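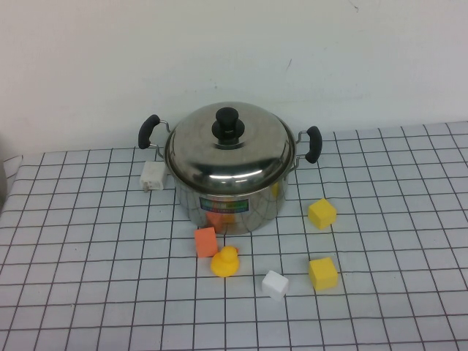 Chapter 7
When the Arm Doesn't Let Go

My worst afternoon at the Clelville lab came down to a pot lid. We'd run the Kekana arm through more than 300 lifts, and I was feeling pretty smug – then it grabbed the knob, faulted and kept squeezing. I reached in. Dumb move! The 24 volt brake supply had sagged, and the arm dropped onto my wrist.

In this chapter we'll trace that fault back through the wiring, then sort out what a stop button should do. Grab your notes from Chapter 6, you'll want the brake diagram.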